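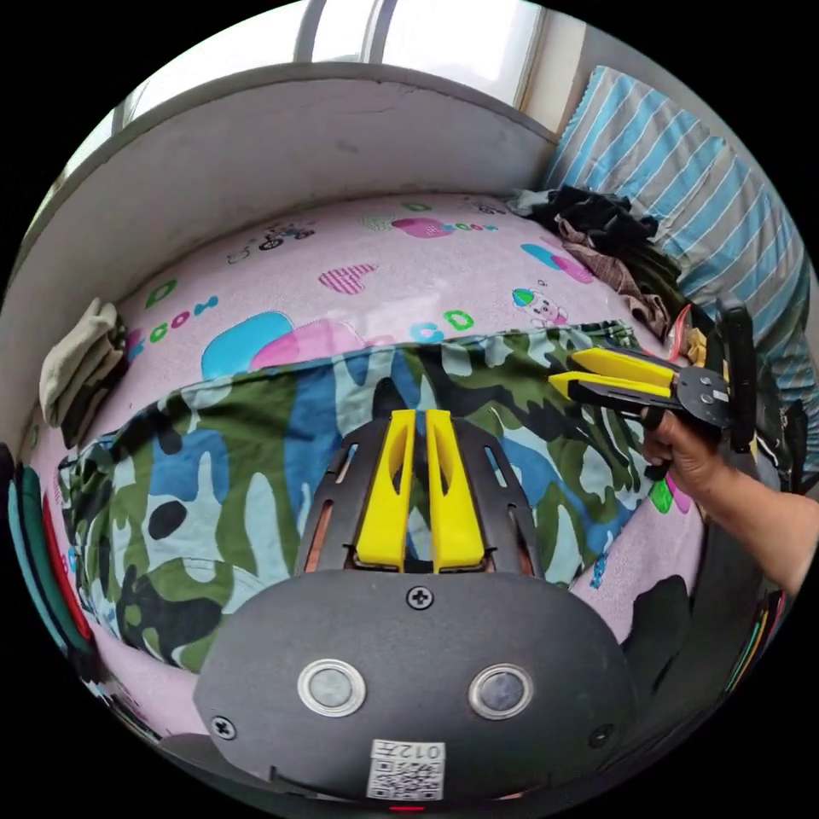
The fault that cost Illow most of a month's work did not set off an alarm. The grippers opened and closed. The files saved. Every clip played back from start to finish.

Illow collects recordings of household chores, mainly laundry folding, which are used to train robot arms. Its operators work in ordinary bedrooms with a gripper in each hand, picking up sleeves and hems the way a two-armed machine would have to. By April the company had over 4000 clips of folding ready to hand to Mollis, the team building the robot.

Vikas Kanaujia, who runs testing at Mollis, loaded the first policy trained on those clips late in the morning. The arms went to a shirt, closed on the collar and lifted. Then the left arm swung across in front of the right one, and the two met at the wrist.

"It wasn't a hard hit," Kanaujia says. "The right arm stopped on its force limit, as it should. The left one kept going for a moment, and that is the part I didn't like."

The collision cracked a finger mount and bent a cable bracket. The operator was standing outside the marked area and was not hurt. Kanaujia shut down the cell and asked for the training data.

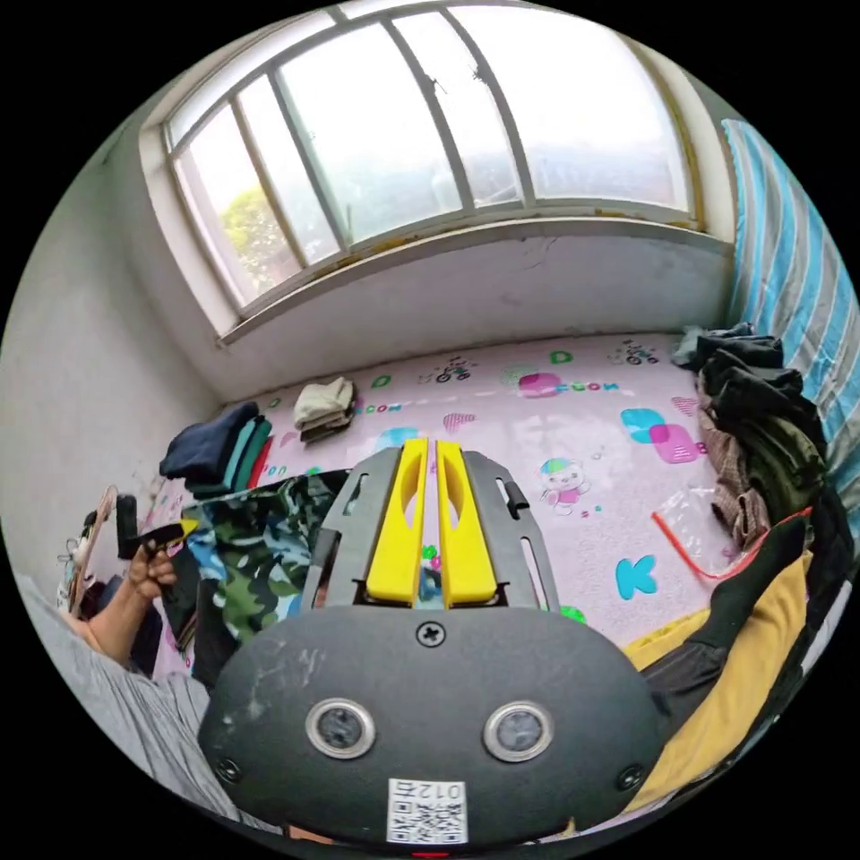

Finding the cause took five days. Narayanan Acharya, who looks after the hardware at Illow, first suspected the position tracking, then the calibration files. Both checked out. He ended up watching clips next to a plot of the recorded hand positions, and in one batch the plot was wrong. When the operator reached left, the trace for the right hand moved.

The two grippers in that set had been registered in each other's place after a battery change. The recording software, called Alva, asked for both devices to be paired but did not check which hand was holding which. In all, 600 clips had left and right swapped.

With a single gripper the mix-up would have been harmless. Folding needs both hands, often within an inch or two of each other, and the robot had learned from two sets of recordings that disagreed about which arm belonged on which side.

Acharya's fix is dull and takes a few seconds. Before each session the operator raises the left gripper alone, then the right, and Alva will not start recording until the movements match the pairing. The bad clips were relabeled by script and a sample was reviewed by eye.

Mollis made changes of its own. A stop on one arm now stops both, which Kanaujia says should have been the setting from the start. New policies run at reduced speed until they have finished a full basket without a contact stop. He has also asked Illow to send the raw pairing log with every delivery.

The retrained policy went back on the arms later that month. It folds shirts without crossing over. Trousers are still slow, and fitted sheets have been put off until the summer.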